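Chopsticks on the Tartan Cloth - a Small Kitchen Gallery

November 2022 | by the Sidetari Kitchen Pages

In our kitchen the chopsticks never lived in one place. Some were in the drawer with the wooden spoons, some stood in a glass, and a few travelled with the lunch boxes and came home alone. In February I bought a mixed lot at the Hashmi market, 14 pairs for 900, and after that it became worse. So I decided to bring everything to the table and sort it by colour and by length.

Pale wood and black together, before the matching. The counter behind had to wait with its pots and containers.
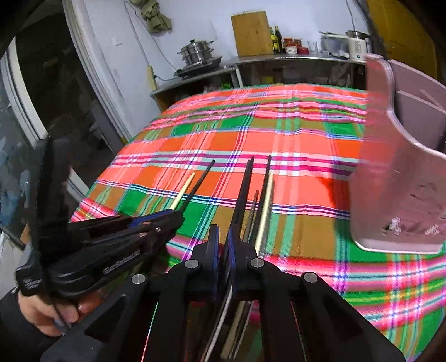
Flornel wrote to me that she sorts hers by the thick end, never by the tip, because the tips wear down with the years and two sticks of one pair can look like strangers. She also keeps the single ones for stirring paint and for tying up tomato plants.

I tried it this way too and it is a good method, only slow. The dark ones are the most difficult. Under the lamp a black stick and a very dark brown stick are almost the same, and it is better to go to the window. The ends help a lot, if there is some silver on them.

Next comes the pink holder, with a divider inside and small slots low at the front. Four dark sticks are standing in it, and five others are still on the cloth. 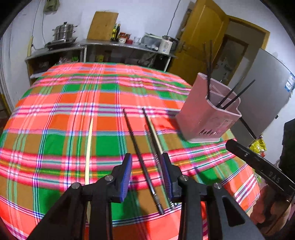 For the washing I use warm water and a soft brush, and I dry the wooden ones lying flat on a towel overnight. I do not put them in the holder damp - they get a grey ring at the bottom. Once a year I rub them with a drop of oil from Zullton, the small shop near the bridge, and wipe off what is too much. The black ones need nothing, only a dry cloth.

3,780 views | 14 comments | Share
© Sidetari Kitchen Pages | Contact | Back to top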